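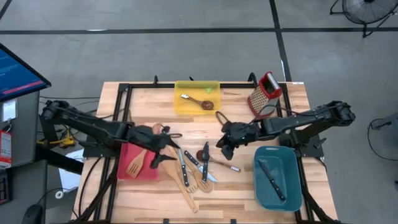 Stumov software sync — minutes, July

Present: controls, perception, planning, tooling. Horkix side dialed in for items 1 to 3, dropped after. Notes taken live, fix what's wrong.

1. Last time's actions

Gripper force limit moved into config. Done.
Rename of the Harb topics. Half done, old names still aliased, logs are a mess. Carry over.
Replay tool crash on long episodes. Not reproduced. Leave open one more sprint then close.

2. Control

Discussion on the 2,000 ms watchdog. Planning says too long, by then the arm has finished the move it shouldn't have made. Controls says anything under 800 trips on every model reload. Agreed 800 for both arms, and reload gets its own pause state so it stops counting against the watchdog. Needs a test on both arms at once, the last change was only ever run on the left.

Two arm handoff: the lock is per arm, there's no lock on the space in between. Controls want one shared zone over the middle of the table. Planning would prefer time slots. Went back and forth for too long. Decision: shared zone first, simple box, measure how much waiting it costs. Time slots only if the waiting is bad.

Joint velocity smoothing is on in the branch but off in main. Merge it.

3. Perception

Utensil classes still the weak spot. Overlapping wooden ones get merged into a single mask, then the grasp lands on whichever is on top and the one under it comes along. Slotted spatula vs plain spatula flips between consecutive updates. Horkix suggest tracking the mask over time before assigning a class, we already have the tracker in Harb, just not wired in here. Try it.

Knives: handle end vs blade end must be settled before any grasp gets proposed. If confidence is low the proposal is dropped, no fallback. Everyone agreed, no discussion.

Label set stands at 538 episodes reviewed. Rest waiting on the new label guide. Guide needs a line on what to do when a utensil hangs over the rim of a tub — counts as in or out? Currently depends who labeled it.
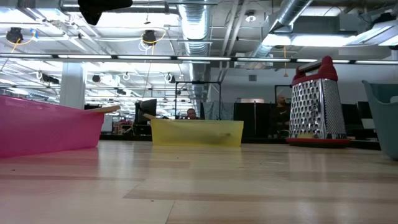

CAMERAS AND CALIBRATION

Side view is the one that shows the rim problem best. Wooden utensil lying across the corner of the pink tub with its end sticking out, another one leaning at the yellow tub. From the head view depth at the rim is too noisy to call it. Proposal: in/out check uses side view only, head view for the grasp. Accepted.

Grater gives false depth from the side, shiny metal picks up the room. Mask it as a known object and use the stored model instead of live points. Perception to do.

People in the background get picked up by the segmenter and eat compute. Crop to the table plane before inference. Easy win, should of been done ages ago.

Extrinsics drift: recalibrate every 8 hours of run time, script it, not by hand. Tooling to add a warning when it's overdue.

4. Planning

Skimico planner branch: builds, tests green, slower on the first plan and faster on replans. Keep behind a flag. Don't make it the default until the shared zone is in, otherwise we're debugging two things.

Tray goals are hard coded by color. Has to come from the task file. Agreed, small job.

5. Tooling

Episode viewer: sync slider between the two views is off by a few steps after a pause. Known, fix is in review.
Log names need the config hash in them. Third time asked.
Nightly build emails go to the wrong list, tooling will sort it.

Actions

Controls — watchdog to 800, reload pause state, shared zone box, smoothing merge
Perception — wire in tracker, grater mask, crop, knife rule
Planning — tray goals to task file, Skimico flag
Tooling — calib script and warning, config hash, mail list, Harb aliases out
All — comments on teh label guide before next sync

AOB: none. Closed 11:40.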